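Minutes of the Kitchen Goods Meeting
Habte Community House, July

Present: Samina Ansari (chair), Kidus Tesfamariam, Abrehet Gebru, Feven Tufa (minutes)
Excused: Farhad Abbasi

The meeting was opened at 5:30 p.m. The minutes of the last meeting were accepted with one correction: the number of soup plates is 81, and not 18 as it was written.

1. Cutlery

Abrehet reported that the cutlery for the common lunch is still kept together in one deep drawer. People search a long time for a fork, and the chopsticks fall behind the drawer. She proposed to sort everything in open bins, which can stand on the serving table during lunch and go back to the shelf after.

Kidus asked if the bins should have lids. It was discussed for some minutes. Samina was against lids, as they get lost. Decision: no lids.
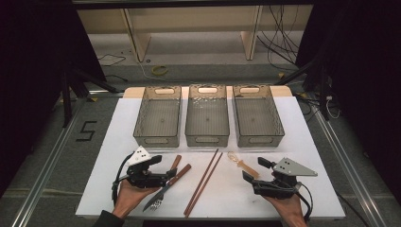 Item 1: the three bins, with knife, fork, chopsticks and a spoon or ladle outside them.

It was agreed to use the bins in this way: left bin for knives and forks, middle bin for chopsticks, right bin for spoons and ladles. Feven said that long ladles may not lie flat in a bin. Kidus will measure the longest one and inform the others.

The bins will be washed by hand. Abrehet will write labels in English and Amharic.

2. Order of new spoons

We have more than 170 people on the lunch list, and spoons are missing every week. Two offers were received, from Semov and from Rosov. Semov is cheaper but delivers only in full boxes of 50. Decision: order 2 boxes from Semov. Samina will make the order.

3. Old drawer

The drawer will be emptied after the new order has come. Kidus wishes to keep it for dish towels. No objection.

4. Other matters

Farhad sent a message that the key to the pantry is with him. He will bring it back before the next lunch.

Abrehet asked that cups are not left in the sink in the evening. All agreed.

The meeting was closed at 6:40 p.m.

Minutes written by Feven Tufa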